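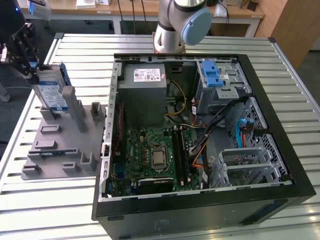 Dorix wireless game pad, by Ouali

If you've spent any time with us you'll know we are fussy about game pads, and that we had stopped stocking wireless ones altogether for a while (the last lot came back to us in such numbers that we ran out of shelf to put them on). So it's with real pleasure that we can add the Dorix to the shop. It's a full-sized pad with a sensible layout, a good weight in the hand and sticks that sit back in the middle when you let go of them, and we've grown very fond of it.

Svitlana Holovko, who looks after our testing bench, took one home in April and played the whole of Gremudis with it. If you don't know Gremudis, it's a long and rather lovely game about running a night ferry, with a great deal of slow steering and then, every so often, ten minutes of absolute panic. She came back with the pad still on the charge she'd started her last weekend with, and a few grumbles about the menu button, which she kept catching with her thumb. It's a bit close to the right stick. You do get used to it, and players with smaller hands may never notice.

How it feels to play with

The sticks are on the firm side to begin with and loosen up a little over the first week or two. Triggers have a long pull, lovely for driving games, and there's a small switch on the back of each one that shortens it if you'd prefer a quick click. The directional pad is one solid piece with a clear edge to each direction. We tried it with a couple of old fighting games and were very happy with the diagonals, and anyone who has suffered with mushy diagonals will know how much that matters!

There are two extra paddles underneath, and they pop off if you don't want them. Keep them somewhere safe, as we can't get them separately just yet.

Battery and charging

You can expect 38 hours from a full charge with the rumble turned down to low, and less if you like everything shaking. Filling it from flat takes almost 3 hours. You can carry on playing with the cable in, and the cable in the box is a good generous length, so there's no need to sit on the floor in front of the telly.

Setting it up

Hold the round button until the light blinks, then pick the pad from the wireless list on your computer. For a steadier connection, use the little plug-in receiver tucked under the card tray in the box (do look for it, people throw it away). The Skaven app lets you swap buttons about and save a layout for each game, with room for 22 layouts on the pad itself. You don't need the app to play.

In the box

Dorix pad
Plug-in receiver
Charging cable
Two paddles, already fitted
Printed guide

Ordering and returns

Our stock number is 3740, which is handy to quote if you're ringing up. Orders placed before noon go out the same day. You have 30 days to change your mind, and we're quite happy for you to open it and have a proper go with it in that time, so long as everything comes back in the box, receiver and paddles included.

Colours: slate, cream, moss green (moss green is back in stock soon; drop us a line and we'll put one by for you).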